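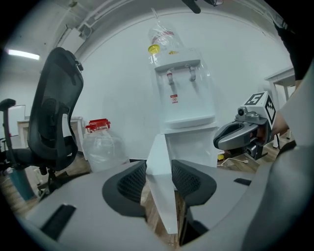

04/11/2024 – dispenser door, Roreo hand grippers

Right, writing this up while I still remember it, and while Younes still remembers it differently.

The short version is that we lost a good chunk of the session to a right-hand gripper that thought it was somewhere else. The task is the cabinet one from the Skuvitholm list: get down by the water dispenser, open the lower door with the left gripper, hold it, bring the right one in towards the compartment, back out, close up. Easy enough by hand. I'd done the warm-ups and was feeling rather pleased with myself.

Then run 17. Replayed it in the viewer and the left gripper's path was lovely, smooth as you like, and the right one slid along nicely until the door came open and then hopped sideways, straight through the cabinet wall, and stayed there. No error or warning, and the log carried on as if all was well. If we'd sent that to the arm on the Dunbar bench it would have tried to put its wrist through the side of a dispenser – which is why I'm calling it a safety matter and not just a bad take. Mechthild agrees, and she wants it on the fault sheet as well.

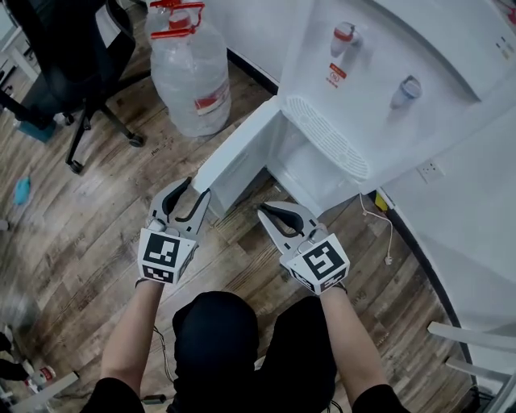 Lower door open, both grippers in front of it.

First guess was the marker block on the right gripper working loose. I gave it a good wiggle and it didn't budge. Swapped the blocks over, left to right, and re-registered both (tedious!). Same hop, same gripper. So it isn't the block.

Second guess, from Younes, was the lighting. He reckons the ceiling tube washes out the top face when you tilt the gripper back. We switched it off and tried again in the gloom and got the hop just the same, only with more noise on everything. He still thinks there's something in it. Noted, Younes.

Third guess was mine, and I think it's the one. With the door open and my wrist turned in, the tracker loses most of the right block for a moment. When it picks it up again it's got one face square-on and not much else, and it can settle on the mirror-image tilt. Once it has chosen the wrong answer the filter believes it and hangs on. In the raw log the flip starts at sample 394 and it's still wrong at 728, where I let go of the door. That's a long time to be wrong and confident.

What bothers me more is that the jump check should have caught it. I went looking and found it had been switched off in the Clallness settings file, with a comment saying "temporary". My initials next to it. November is off to a grand start.
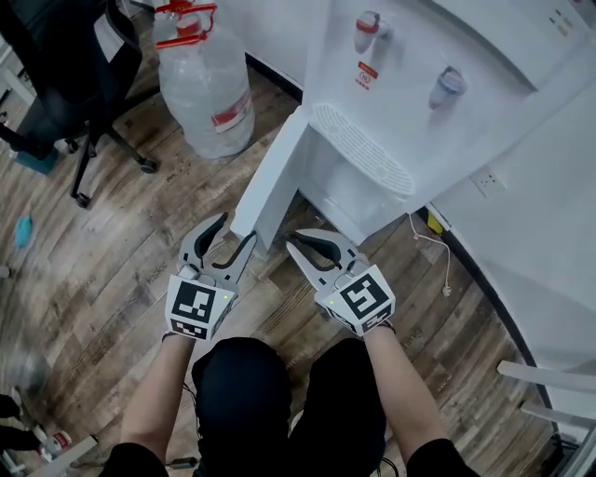
So I've turned the check back on and put the limit down to 2 cm between samples, and I now keep both grippers up and open in front of the dispenser until the tracker reports a clean fix on each, then go for the door. Four runs like that and no hop. Four isn't many and I don't trust it yet. It also slows every take down, and my knees are not keen on the extra waiting.

Still to do:
Go back through the earlier runs with the check on and bin whatever it flags. Nothing goes to the arm before then, please.
Ask Mechthild if the filter can be made to drop a pose when it's only got one face to go on.
Try the door with the wrist turned out (awkward, but worth a go).
Younes to repeat the lamp test properly, with the check on this time.
Make the settings file shout at startup if the jump check is off. My job, clearly.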